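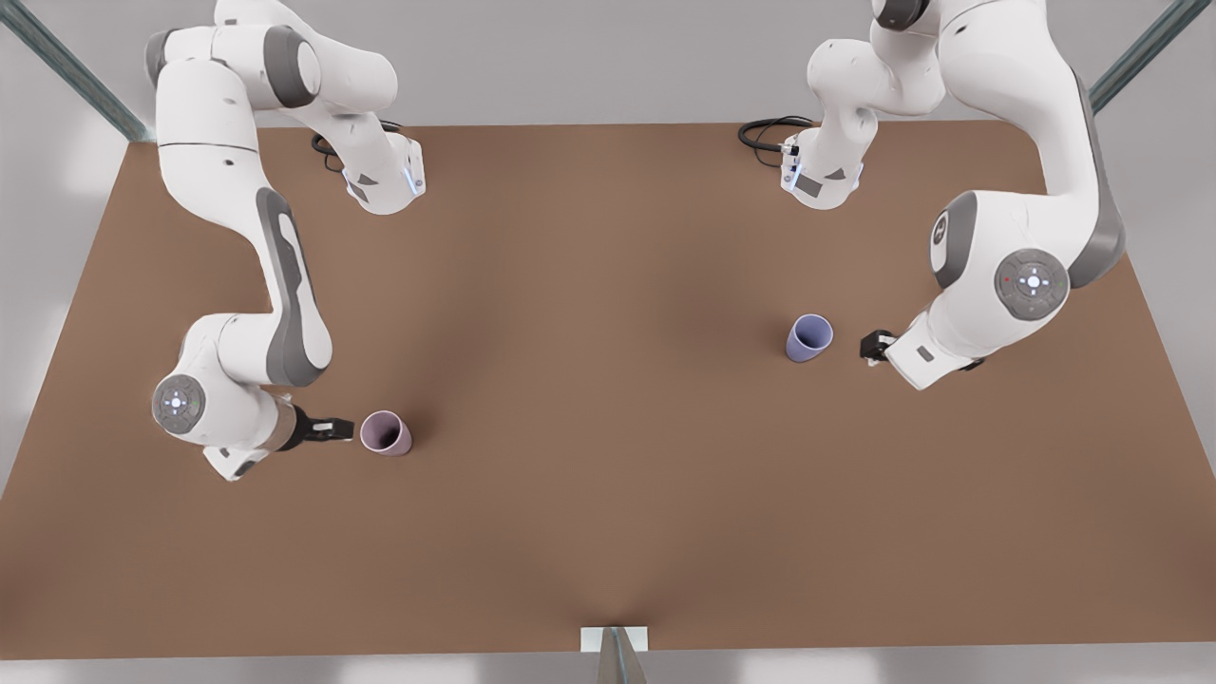 Bench rules for two-arm cells: the Prurkwood gallery

October 11, 2019

Prurkwood put out its good practice sheet for shared tables in April. It has 958 words and I agree with maybe half of them. This gallery is for readers who keep asking what the rules look like when there are arms on a table, and for anyone who has been told by a salesman that a cell "follows the sheet." Follows which part?

Two arms, two cups, one table. Rule 4 says each arm should be given the object nearest to it, and the simulated cell at the top of this page has it that way: the pinkish cup by one gripper, the bluish one by the other. Fine. It's also the easiest layout there is. I'd like to see what the rule says when both arms need the same cup, and the sheet doesn't say.

Open table between the cups. Rule 6 wants a clear strip of 200 millimeters between work zones. A bare stretch of brown tabletop looks good in a render, but a render has no tape measure lying in it and no one's coffee. Ask for the number, in writing, from the real bench.

Coiled cables by the bases. The sheet gives cables one sentence ("keep tidy"). Navickas has a full page on them in its shop manual, with a minimum bend and a check every 800 hours. If you only copy one thing from anybody, copy that page.

Lights on the wrists. White and blue-white on one arm, white and red on the other. Prurkwood says status lights must be "clear to the operator" and never says what any color means. Plodetti and Prerkley each use their own scheme, and I have worked in a shop that had both on the same floor. Until there's one table of colors, print your own and hang it by the door.

On simulation generally: rule 2 lets a vendor show a layout in software before the site visit. Good, it saves a trip. It should not count as the visit, and the current wording leaves room for someone to claim it does.

Comments on the sheet are still open. I've sent mine in twice.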